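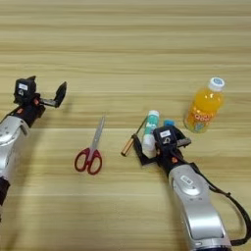

Scissors: Frequently Asked Questions
Lalton Craft Supply

How do I carry scissors to another table?
Close the blades and hold them in your fist, points down. Do the same when you lend them to someone.

Where should I leave them while I work?
Flat and closed, away from the edge of the table.

Which pair is for paper?
The ones with red handles. Please don't use them on wire or sandpaper. Fabric shears are kept at the counter and signed out.

How many pairs can I borrow for a class?
Up to 16. For more than that, write to Ebony Prendergast two weeks ahead. December fills up early.

Do you sharpen scissors?
Yes. Ignacio Gallardo does all sharpening in the shop. Paper scissors take around 2 days. Serrated blades can't be sharpened.

How do I get glue off the blades?
Wipe with a cloth and a little rubbing alcohol, then dry. Put one drop of oil on the screw and open and close them a few times.

Can I use them left-handed?
The loops are different sizes, so try a pair first. Left-handed scissors are in the second drawer.

What if a pair is loose?
Tighten the screw a quarter turn. If the blades still fold the paper, bring them to the counter.

Last updated 2024-07-02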